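Malsha Mondal
May 29, 2024

1. A thread on gloss in paint, prompted by another argument over whether two tins labelled "satin" should match. They need not. Satin is a trade word, and each maker decides where it starts and stops.

2. The number you want is specular gloss. A meter shines light at the surface at a fixed angle and measures how much comes back at the mirror angle. The scale is set so that a polished black glass reads 100.

3. There are three usual angles, measured from the vertical: 20, 60 and 85 degrees. Start at 60. If the reading is above 70, repeat at 20, where shiny surfaces separate better. If it is below 10, repeat at 85.

4. A gloss figure without an angle is of no use. I still see it on data sheets. The old Prodano sheet for their cabinet enamel gave "gloss: high (82)" and left it there. The April revision adds the angle.

5. Colour and gloss are specified separately but the eye does not keep them apart. A mid-tone such as turquoise looks lighter along any edge that catches the light, and people report that as a colour fault.

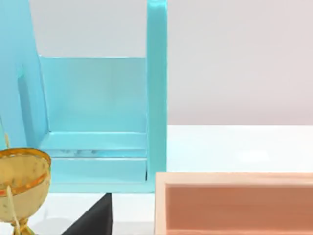
6. Test panels. Flat, rigid, same primer as the job, same number of coats. Ours at Patholm are sprayed, because brush marks lower the reading across the stroke more than along it. If you must brush, measure both ways and record both.

7. Film thickness matters. A thin coat over a porous primer sinks and dries flatter. If a panel reads low, check the thickness before you blame the batch.

8. Drying conditions matter as well. Damp air over fresh solvent-borne paint can bring up a bloom that takes the gloss off in patches. Measure after the full cure time on the sheet. Touch-dry is too early.

9. How matt paints get to be matt: fine silica or similar particles roughen the surface as the film shrinks. Light then scatters in all directions and the highlight spreads out and weakens.

10. It follows that stirring is part of the specification. Matting agent settles. In a 205 litre drum that has stood all winter, the top and the bottom are different products. We had a drum from Yousafzai that gave almost 2,000 square metres of panelling in two visibly different sheens. Their paint was within tolerance once mixed.

11. Low-sheen finishes have a second trouble. At a shallow angle they can look shiny even when the 60 degree reading is in single figures. This is sheen in the strict sense, and the 85 degree reading is the one that catches it. Long corridors with a window at the end are the worst case.

12. A flat panel will not tell you how a curved part will look. On a curve the eye gets every angle at once, so even a dull finish shows a light side and a dark side.

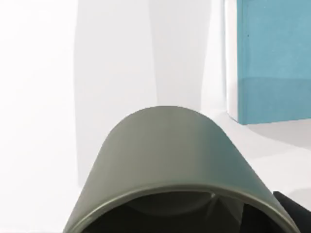
The meter is no help with that. It needs a flat patch larger than its opening, and on a curve the reading drops for reasons of geometry. For curved parts we agree a physical sample with the customer, cut it in two and keep half each.

13. Rubbing raises gloss on matt paint. Shoulders, chair backs and cleaning cloths all polish it. The Hametti wall finish we tested gained four units at 85 degrees after 2,000 strokes with a damp sponge. Dark shades showed it plainly, off-whites hardly at all.

14. What I put on an order now: maker, product, colour reference, gloss range, angle, film thickness, cure time before measuring. One line each. "Satin" can go in the notes.

15. Meter calibration is a separate thread. In the meantime, wipe the tile before you use it.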